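# What Makes It Spin? The Secret Life of Electric Motors

By Zinash Birhane, with kitchen testing by Margaux Renaud

Stand very still in your kitchen and listen. Do you hear a hum? It might be the refrigerator. Inside it, an electric motor is hard at work squeezing and pushing a special fluid through the pipes so your milk stays cold. Now switch on the fan over the stove. Another motor! Open the microwave and look at the glass plate that turns your leftovers around. There's a little motor under that, too.

Motors are hiding all over your house, and once you start noticing them it's really hard to stop. So how does a lump of metal and wire, sitting perfectly still, suddenly start whirling when you press a button? To find out we need two things. The first is magnets, and the second is a surprise that happened in a classroom in Denmark more than two hundred years ago.

## Start with a push

You've probably played with magnets (if you haven't, go look on the fridge door). Every magnet has two ends, and we call them the north pole and the south pole. Put a north next to a south and *snap* - they jump together. Put two norths together and they shove each other away. It feels as if there's an invisible cushion between them, and no matter how hard you squeeze, the cushion squishes sideways and slips out.

That pull and that shove are what turn a motor. Keep them in your head, we're coming back to them!

Now for the surprise. In 1820 a science teacher was showing his students how electricity moves through a wire. There happened to be a compass close by. A compass needle is a tiny magnet, and it's supposed to point north. But when the electricity started flowing, the needle twitched.

There was no magnet in the wire. It was plain old metal. The *electricity* was acting like a magnet! When electricity flows through a wire, it makes an invisible magnetic field that wraps around the wire like a sleeve. Turn the electricity off and the magnet part goes away. Turn it on and it's back.

A magnet you can switch on and off is called an **electromagnet**. One straight wire makes a pretty weak one. If you wind the wire into a coil, though, with lots and lots of loops, all those little magnetic sleeves add up and the magnet gets much stronger. Some coils have only a few loops. Our friend Nahom Alemneh, who repairs sewing machines, once unwound a coil from a broken motor just to see how long the wire was. He counted 792 loops before he was done, and then he had to figure out what to do with all that wire.

## The chase that never ends

Okay, imagine this. You're sitting on a spinning stool, holding a magnet out in front of you. A friend stands to one side with another magnet. Let's pretend these are giant magnets, strong enough to move a person. Your friend's magnet pulls yours, and around you go on your stool... until the two magnets meet. Then you stop. The magnets are happy and the ride is over. Boo!

But what if, just as you got there, your magnet flipped its poles? North becomes south, and now instead of pulling you in, your friend's magnet pushes you away. You keep going around to the other side, where a second friend is holding a magnet that pulls you in. You almost reach it, and - flip! You're pushed away again. Around and around and around you go, always chasing a magnet and never catching it.

That's a motor. Many small motors work exactly this way. You can't flip an ordinary magnet's poles in the blink of an eye, but with an electromagnet it's easy. Send the electricity through the coil the other way and the poles swap places.
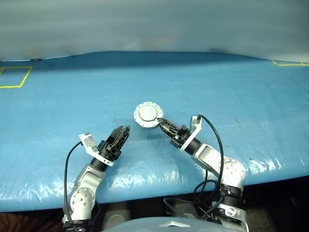
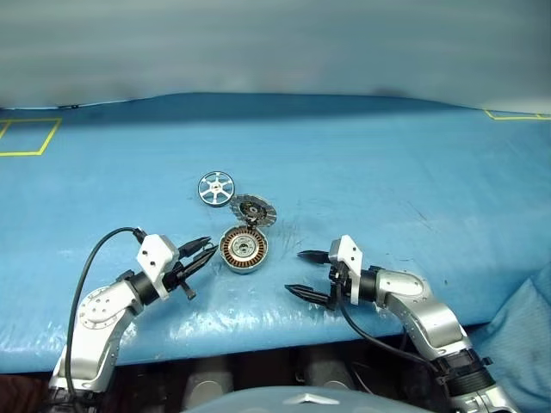 Motor makers have names for all of this, and they're good words to know:

- **Stator** - the part that stays still. (Stator, stay. Easy!)
- **Rotor** - the part that rotates. In our stool story, the rotor is you.
- **Shaft** - the rod through the middle of the rotor. It sticks out of the motor and turns whatever needs turning, like a fan blade or a mixer beater.
- **Bearings** - smooth supports that hold the shaft so it can spin without scraping. Many of them have little steel balls inside that roll along in a ring.
- **Brushes** - they don't look like brushes at all! In many motors they're small blocks that rub against the spinning part and pass electricity to it.
- **Commutator** - the clever flipper. It's a metal ring cut into pieces. As it turns, the brushes touch one piece and then the next, and each change sends the electricity through the coils a different way.

Try saying *commutator* five times fast. Margaux got to three.

Not every motor has brushes. Some have the coils on the outside, staying still, with magnets on the part that spins. An electronic circuit does the flipping. These are called brushless motors, and with no blocks rubbing away they can last a very long time. You'll find them in lots of drones, computer fans, and electric bikes.

## Fast ones and slow ones

Motor speed is measured in **rpm**, short for revolutions per minute. One revolution is one full turn. If you can spin on the spot 8 times in a minute without falling over, your speed is 8 rpm. (Please do this on grass.)

The desk fan we tested for this page turned at 750 rpm on low. On high it went up to 2,000 rpm! At that speed the blades are a blur and your eyes have no chance of following a single one.

So what about things that need to turn slowly? A microwave plate at 2,000 rpm would fling your soup all over the walls. Here's where gears come in. A gear is a wheel with teeth. If a tiny gear with ten teeth turns a big gear with fifty teeth, the tiny one has to go around five times to turn the big one just once. The big gear is slower, and it's also *stronger*, so it can push heavier things. You feel the same trade on a bicycle. In low gear your feet whirl like crazy and the bike creeps along, but you can get up a steep hill.

## Make an electromagnet

You don't need a motor to try the most important idea. This takes five minutes, and you should do it with a grown-up.

**You'll need:**

- an iron or steel nail, as long as your finger
- a piece of thin wire with a plastic coating, as long as your arm
- one AA battery (a regular alkaline one, not a rechargeable one)
- tape
- steel paper clips

**What to do:**

1. Ask the grown-up to strip a bit of the coating off both ends of the wire.
2. Wind the wire around the nail in a tight, neat coil. Always wind in the same direction, and leave some wire free at each end.
3. Tape one bare end to the flat end of the battery.
4. Hold the nail's tip near the paper clips. Now touch the other bare end to the bumpy end of the battery while you hold the coated part of the wire.
5. Lift! Count to three, then let go of the wire.

The wire and the battery can get hot fast, so only connect them for a few seconds at a time. If anything feels warm, stop and let it cool down. And never, ever use a wall outlet for this. Wall electricity is far too strong and can kill you.

Did the clips drop when you let go? Sometimes one hangs on, and that's because the nail can stay a tiny bit magnetic afterward. Try it again with half as many loops. Does it lift more clips, or fewer?

## Running it backward

I've saved my favorite part for last. A motor takes electricity and gives you spinning. What if you grab the shaft and spin it yourself?

With the right kind of motor, electricity comes *out*! Moving a magnet past a coil of wire gives the electricity inside the wire a push. A machine built to do this is called a **generator**. A wind turbine has one, and the wind does the turning. At a dam, falling water does it. Some flashlights have a crank on the side, and your own arm is the power plant.

Electric cars use both tricks. Going up the hill, the motor turns the wheels. Coming down, the wheels turn the motor, which slows the car and sends some energy back to the battery.

## Motor hunt

Pick one room and find as many motors as you can. Things that hum, whir, buzz, or blow air are good places to start. Don't open anything up, just look and listen. Some are sneaky: a phone that buzzes when somebody calls has a tiny motor or something very much like one inside it, giving it the shakes. Electric toothbrushes count. So do hair dryers, and the washing machine is a big one. Put your ear near it when it goes into the final spin and listen to the note climb higher and higher as the rotor speeds up.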